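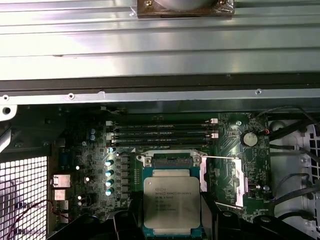 Grurell G4 parallel gripper with wrist camera
Tried by Amber Vandenberghe for the Horkton equipment pages

Status: on loan, not yet recommended
Supplied by: Suvska
Compared with: Aidoo two-finger gripper
Fits: our Universal Robots arms, using the adaptor plate in the box
Fingers: 2, black, replaceable
In the box: gripper, camera bracket, cable, 4 screws, adaptor plate, printed quick start

Suvska's sales sheet calls the G4 "ready for electronics disassembly from day one". I have read that sentence about a lot of grippers. Most of them were ready for picking up a foam cube on a clean table, and the customer found out the rest. So we asked for the loan unit and put it over old desktop computers, where there are cables in the way and very little room to come in sideways.

What the sheet says and what we think of it

Rated for 1000 hours between services. We can't check this on a loan and neither can you. Treat it as a hope until Suvska shows where it comes from.

Camera "sees the whole grip". It sees the fingertips and what lies between them, and small print can be read close up. Shiny metal is another matter. Turn the bench lights down before you blame the software.

Soft close setting. Works, but the steps are too coarse at the light end. Heikki Heinonen wrote his own table of values in the end and it is better than the one supplied. Ask him for the file.

Quick finger change. Quick if you have the right hex key in your hand. The key is not in the box. 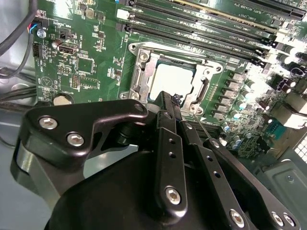 Reach was my main doubt and it is still my main doubt. The fingers themselves are slim enough for socket work, but the body behind them is not, and that is what you have to plan around. With a narrow fingertip down at the processor, the rounded black housing and its brackets are hanging over a good part of the board, and the metal lever beside the socket stands up on its own side waiting to be knocked. The Aidoo is shorter in the body and easier to bring in at a slant. It also has no camera bracket worth the name, so you pay for the room somewhere else.

Cable routing

The supplied cable is long enough, though the clips are poor. Leave slack at the wrist, then turn the last joint through its full range by hand before running anything at speed.

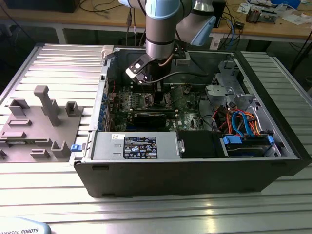 G4 trial cell: tower on its side on the ribbed table, grey fixture tray to the left.

The tray is our own print and is not sold with the gripper.

Settings we used

Speed limit near the case: 200 mm/s
Finger force: lowest step for anything on the board
Approach: straight down first, tilt only when clear of the case rim

Would we buy it? Not at the list price. If Suvska puts finer force steps into the next firmware, promised for December, we will look again. Until then the Aidoo stays on the price list as our standard two-finger unit and the G4 is available to borrow.

Loan requests go to Heikki. Please return the adaptor plate with it.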